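Tooling notes, 5/3/20

Sevus 2 is out, and the release announcement says what release announcements for planning software always say. Planning is faster, grasps are more reliable, and the new scene randomizer will make your policies hold up in the real world. We spent most of the past two weeks running it at Skistska, and I would like to put a few of those words back in the box.

First, what changed. The old version made you write a motion plan for each pick and each place, with the grasp pose passed in by hand. The new one takes a short task line such as "put the chess piece in the bowl" and works out the grasp, the approach, the carry and the release itself. The planner underneath is the same sampling planner as before, with a different default for how long it keeps trying. Most of the speedup in the announcement comes from that default. If you set it back to the old value, you get the old times.
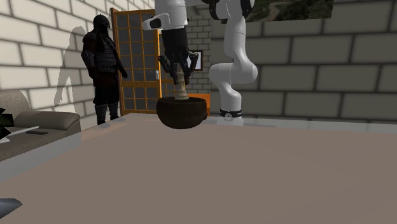 The success numbers deserve the same treatment. We ran 302 episodes of the place task with the stock settings and the built-in checker gave us a score I would have been happy to print. Then we read the checker. It marks an episode as a success when the center of the object passes inside a cylinder drawn over the target. It does not ask if the fingers have opened. It does not ask if the object is still there one second later. An arm that carries the piece over the target, dips it, and then swings off with the piece still in its grip gets full marks. So we wrote our own test: fingers open, object at rest, arm back at its home pose. Of the episodes the stock checker had passed, 40 failed ours.

Some of those are the kind of failure you can fix in an afternoon. The release height is set from the bounding box of the target, and for a hollow target the top of the box is the rim, which tells you very little about where the bottom is. The Tusar people have a patch that casts a ray down from the grasp point and uses the first surface it hits. It works for us. It has not been merged, and the reply on the ticket was that users can tune the height themselves. They can, for every object, forever.

Perception is the part I trust least. By default Sevus hands the planner the true pose of every object, straight from the simulator. You have to turn that off, and the setting is three menus deep. With it off and the Lục pose estimator in its place, small objects start to drift between one view and the next, and the planner treats each new estimate as gospel – no averaging, no memory.
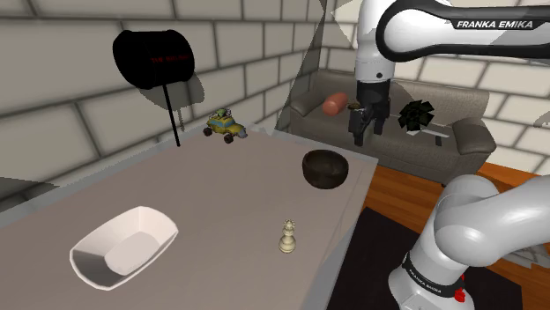

The randomizer is the feature everybody will ask about. It swaps furniture, wall textures and clutter between episodes and moves the camera, and the rooms do look different from each other at a glance. What it leaves alone is the stuff that hurts on a real bench: friction, mass, joint backlash, delay in the camera feed. You can put a toy off-road vehicle at one end of the table and a bowl near the far corner, add a white oval dish for good measure, and the physics of closing two fingers on something small is exactly the same as it was in the last room. A policy trained on that has learned to ignore decoration. Fine, but that is a smaller claim than the one in the announcement.

Would I upgrade? For the task lines, yes. They cut a lot of boilerplate, and the logs are much easier to read now that each stage writes its own entry. Pin your planner timeout first so you can compare with your older runs, replace the checker before you report a number to anyone, and turn off true poses from day one. The next release is promised for December and is supposed to include contact randomization. The last one was supposed to as well.

Our checker and its config are in the shared tools folder, under place_test. If you find a case it gets wrong, send me the episode log and the seed.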